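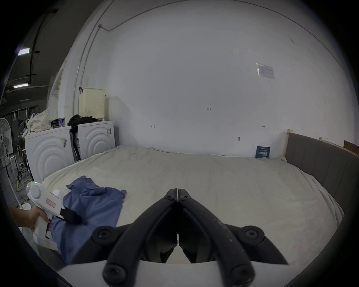
*Picking up a blue garment with the hand-held gripper.*

## Pick up one garment with the gripper

At the Rarnside laundry, folding is being given to the machine step by step. The staff now spend part of the shift showing it how a garment is held.

1. Lay the garment on the bed. Wrinkles are no problem.
2. Hold the gripper by its handle and look for the green light.
3. Close the fingers on the edge of the cloth, not in the middle.
4. Lift slowly, then open the fingers.

Please stop after 200 pickups and change with a colleague. Dorin Buzatu had a sore wrist after 300. Folding by hand stays on the afternoon shift, and questions about the new hours go to Sheyla Villanueva.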